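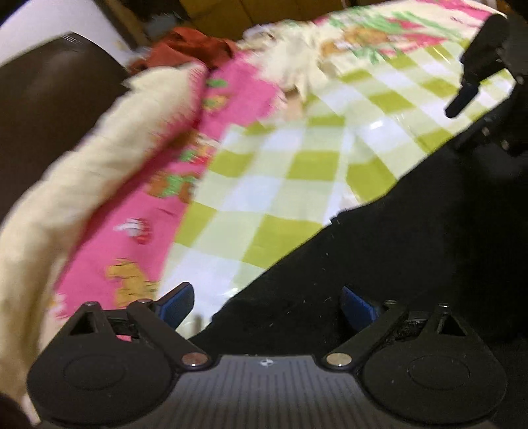
## Hetcombe Robot Club: your questions

**Do I need any experience?**
Nope! I joined two years ago and couldn't wire a plug.

**What are we doing this term?**
Household jobs, mostly bedding. Squashy, patterned stuff is miles harder to grip than blocks (and far more fun).

**How old do I have to be?**
Anyone over 17 can come along.

**What does it cost?**
£30 for the term, tea included.

**Who do I talk to?**
Me, Nermin Altıntaş, or just turn up at the Celtbridge room and ask for me.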